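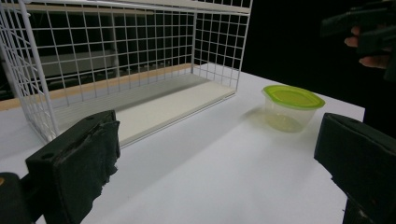
White wire basket with a flat board laid in as a floor.

Keeping wire racks and food boxes in good order
Last updated 2026-03-02

When I moved to Inham my kitchen had one cupboard and a very short worktop, so I learned to use wire racks for nearly everything. I write down what works for me. Perhaps some of it is useful for other small kitchens.

Put a floor in the basket
Small jars and spice packets do not stand well on wire mesh. They lean, and the thin ones get a foot through the hole. A flat board cut to the inside size solves it. Measure at the bottom of the basket and not at the rim, as many baskets are wider on top. Then take 2 mm off each side, so you can lift the board out for washing. If you cut it too exact, it will sit very nicely and you will need a knife to get it out again.

Washing coated wire
Do not use a scouring pad. The white coating looks strong but it gets fine scratches, and at the crossings of the wires the rust begins there. I use an old washing-up brush, warm water and a little soap. For kitchen grease I add 25 g of washing soda to a bowl of water and leave the rack in it while I drink my tea. Rinse well, shake it, and dry the corners with a cloth.

If you find a brown spot, rub it with fine sandpaper only on the spot, and paint it with a drop of white enamel. The small pot from Kallura has lasted me very long, it is still half full.

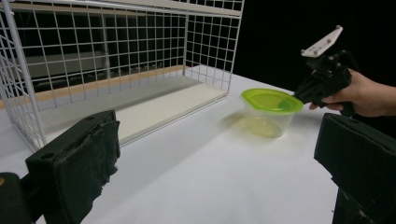 A wire rack on a white tabletop, with its flat board inside.

Where to put the rack
Leave a little space between the rack and the wall, or the steam from the kettle stays behind it and the paint suffers. Heavy things go on the lower level. I keep flour and rice down and tea up. If the rack slides when you pull something out, put small felt pads under it, or pieces cut from an old bicycle tube.

Food boxes with lids 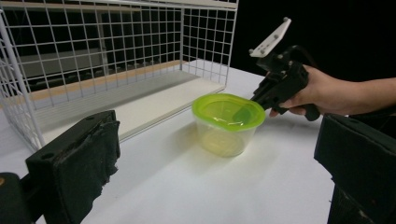
1. Let the food cool before you close the lid. The steam has no way out and makes drops, and the rice becomes sour sooner.

2. For a tomato stain, rub the inside with a little cooking oil, wait, then wash with soap. After this put the box in a sunny window. In March the sun is still weak here and it may need two days.

3. For the smell of onion, fill the box with 100 ml of white vinegar and the rest warm water, and leave it overnight. Leave the lid off also at the night.

4. Store the boxes open, one inside the other, with the lids standing beside them. A closed empty box keeps an old smell.

5. Write the date on paper tape. The Nirnness tape comes off clean, the cheaper one left glue on me.

Lids that do not close any more
Most often the lid is not broken, it is only bent from the dishwasher. Put it in hot water from the tap for a short time, press it on the box while it is soft, and let it cool there.
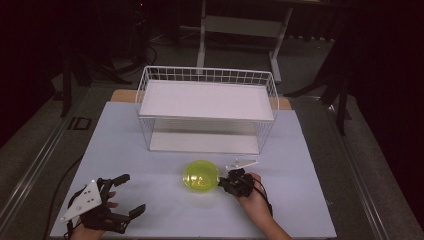 If it is still loose after this, I keep the box for dry things, like buttons or bread clips, and buy no new one until I really miss it. Lids from another make almost never fit, even when the size on the bottom is the same. I tried this with Tse boxes and had to give up.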